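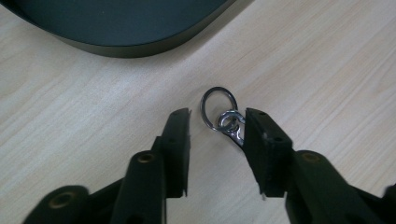

Keyring on the table.

List home | Threads | By author | Previous | Next

Posted in January by Märta Lundgren, 9.32 pm

Re: [flellatmont-fans] The Christmas special, and is she coming back?

Dear all,

Sorry to be slow in answering, I've had family staying and the only quiet room in the house was the one with the ironing board in it, so I have read everybody's messages standing up and in the wrong order. But I did want to reply properly to this one:

> I can't be the only person who sat through the whole special waiting
> for Clinerdale to turn up and then got one line on the telephone. One
> line! My sister thinks it was recorded months ago and dropped in. The
> papers are saying she has left for good to do the stage tour and I
> don't know whether to believe it. Does anyone who goes to the tapings
> know more? Also, was it me or did the hotel staircase look different?
> I could have sworn it went up the other way in series 3.
>
> And while I'm grumbling, why was it on so late? I had to watch the last
> part the next morning over my toast.

No, you certainly weren't the only one! I shouted at the set. My husband came in from the kitchen to see what I'd spilt.

Now, I'll tell you what I know and what I only think, and I'll try to keep the two apart, as I got myself in hot water on this list once before over the vicar's wedding and I haven't forgotten it. (Nor have some of you, and quite right.)

What I know is that the telephone line wasn't an old one dropped in. I was at the taping in Costport, up in the back row with a cushion, and they played it over the speakers for us while the desk clerk did his half of the call. He got the giggles and it took them 4 goes to get through it. The warm-up man told us she'd recorded it that same week and sent her love, and there was a great big "aaah" from everybody. So your sister can rest easy on that one, although I do agree it sounded as if it came from the bottom of a well.

What I only think is that she hasn't gone for good. The stage tour is real enough, I have seen the posters, but it finishes before they start on the next series, and the tour programme still calls her "star of Flellatmont" in quite large letters. You wouldn't do that if you'd fallen out with everyone. The bit in the paper had no name on it that I could see, just "a friend of the show", and we all remember the friend of the show who swore blind that the hotel was going to burn down in series 2. I'm still waiting for my fire.

On the other hand (I'm arguing with myself now, you'll have to bear with me) old Mr Lindqvist did give that rather funny little speech at the end about people leaving by the side door, and he looked straight up at her balcony when he said it. I've watched it again this afternoon and I still can't decide. It might be a goodbye, or it might only be the writers keeping us all dangling until the autumn, and they're very good at dangling. If anyone else has a view on the balcony business I'd love to hear it, because I had a whole theory and then lost my nerve.

The staircase! Yes, well spotted. It does go up the other way. They had to rebuild the lobby when they moved to the bigger studio, and one of the ushers, a lovely girl who let me move to an aisle seat for my knee, said the new stage has its doors on the opposite side so the whole thing was turned round. Once you know it you can't stop seeing it. The reception bell has moved as well. I miss the old wallpaper, the one with the herons, and I'd give a good deal to know where it went.

As for the time, I'm with you completely. 9 o'clock would have been plenty late enough. I think they were worried about the scene with the brandy, but it was hardly going to frighten the horses, was it? My grandson slept right through it, and he's the one I'd saved the good biscuits for.

One other thing before I let you all go. Several of you have written to me privately about tickets for the next lot of tapings. I don't have any, I'm afraid, and I never have any more than anyone else does. I write off for mine like everybody. What I do is ask for the afternoon one, as most people want the evening, and take a flask. They let you keep the flask so long as the lid's on. Go to the loo before they seat you and wear something you don't mind sitting in, as you can be there for hours if somebody fluffs their words.

And thank you to whoever sent the recipe for Mrs Lindqvist's plum cake. I made it for Boxing Day tea. It sank in the middle, but I filled the hole with cream and there were no complaints at all.

Warmest wishes to everyone for the new year, and do write and tell me about the balcony,

Märta

Last updated: January, 10.04 pm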